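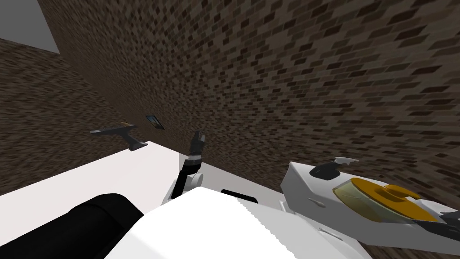

1. Boundary data

Ulilwood Regional Profile, progress report to Lernular
Monday, April 4, 2011

The profile covers the uplands, the Vaso valley and the coastal strip. The southern limit has no legal standing, so we have followed parish boundaries as far as the Rebelo road and the watershed beyond it. Of 604 settlement records, all but 32 now carry a grid reference. The remainder are farm groups whose names differ between the two source maps. They are held in a separate table until a spelling is agreed.

2. Transport and services

Bus timetables for the valley have been entered at stop level. Rail figures are complete for the coast only. The inland branch is listed by station, without passenger numbers, as the operator's return groups it with a line outside the region. Hospital and college catchments have been drawn from postcode lists and checked against the parish layer. Two catchments cross the southern limit and are shown in full. 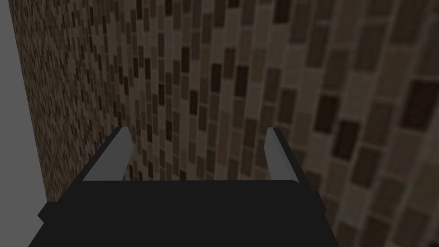 Figure 2. Gripper, simulated view.

Place names in both languages have been checked for the uplands. Some 200 entries in the valley are still to do. Where the road sign and the map disagree, both forms are kept and the map form is used for sorting.
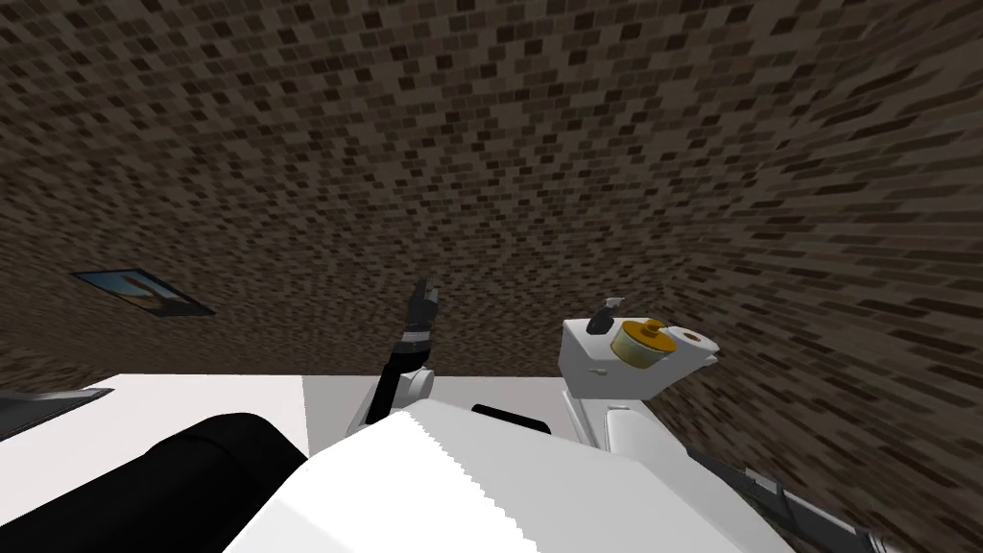
3. Work to the end of April

Complete the valley place names. Settle the 32 open records. Issue the draft text on population and land use, 30 pages, for comment. Spending is within the agreed budget and no change to the timetable is requested.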